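Instituto Buvavmont inicia estudo sobre deteção precoce da doença renal crónica

O Instituto Buvavmont deu início, em abril, a um estudo clínico destinado a avaliar um novo método de rastreio da doença renal crónica em adultos sem sintomas. O ensaio, coordenado pelo nefrologista Hipólito Lagos, prevê a inclusão de 642 participantes, acompanhados em consulta hospitalar e nos cuidados de saúde primários.

O método, designado Clolla, combina a análise de uma amostra de urina com a medição de dois marcadores sanguíneos. Na fase preliminar, realizada na unidade de Jesitz, foram analisadas amostras de 301 voluntários, tendo sido identificados 54 casos que careciam de avaliação complementar.
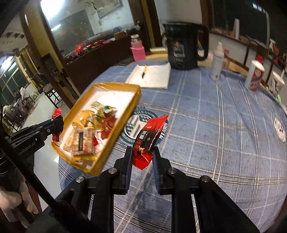

Pinça preta com um pacote vermelho de snack, junto a um tabuleiro amarelo-dourado.

Segundo Hipólito Lagos, os resultados preliminares «justificam um estudo de maior dimensão, mas não permitem ainda recomendar alterações à prática clínica». O responsável acrescentou que os doentes diabéticos e hipertensos serão analisados em grupo próprio.

O projeto é financiado pela Fundação Oberholzer. As inscrições decorrem na secretaria do Instituto, à quarta-feira, a partir das 14h00.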